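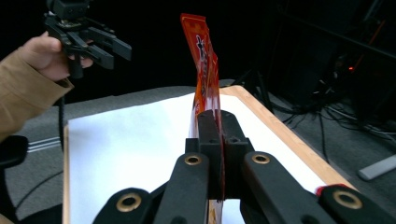
Daithí Hegarty m'avait écrit qu'une étiqueteuse à ce prix finirait dans un tiroir avant la fin du premier rouleau. J'ai quand même acheté la Stiketti, 38 euros chez Womereo, et je l'utilise depuis janvier pour les bocaux, les boîtes du congélateur et les dossiers de la maison.

L'appareil est petit et se tient bien dans une main. Les touches sont dures au début, surtout celle de l'espace, et j'ai fait beaucoup de mots collés. Les accents sont présents, mais il faut les chercher : pour écrire « pâtes complètes », on passe par un menu, on choisit la lettre, on valide, et on revient. Une fois qu'on a compris, cela va assez vite. Je regrette seulement que le ç soit placé à la fin de la liste, après des signes dont je ne connais pas l'usage.

L'impression est nette. J'ai choisi la taille moyenne pour les bocaux et la plus petite pour les épices, que je lis encore sans lunettes. Les étiquettes collées sur le verre ont supporté plusieurs lavages à la main. Sur le plastique du congélateur, c'est moins bon : les coins se lèvent, et deux étiquettes sont parties.

Le ruban est le vrai défaut. Celui de la marque coûte cher et la machine laisse une marge vide très longue de chaque côté du texte. J'ai essayé le ruban Lemance, qui entre dans le logement sans forcer, mais l'encre y est plus grise et le papier de protection se détache mal – il faut un ongle et de la patience.
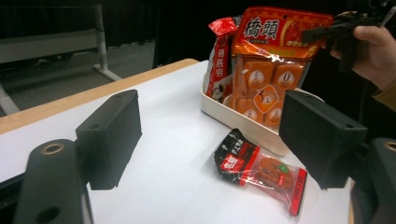
Peut-on garder ses étiquettes en mémoire ? On peut en enregistrer neuf, et elles restent même quand on change les piles.

Avant, j'avais une Cronin 2615, plus lourde, avec un bon couteau intégré. Celui de la Stiketti coupe droit si l'on appuie d'un coup sec, sinon il mâche le bord. La notice française est correcte, sauf la page sur les cadres décoratifs, où je n'ai pas reconnu les noms des menus.

Ma note est de quatre étoiles sur cinq pour la cuisine, et de trois pour le congélateur. Je vais commander encore un rouleau blanc, celui de la marque cette fois.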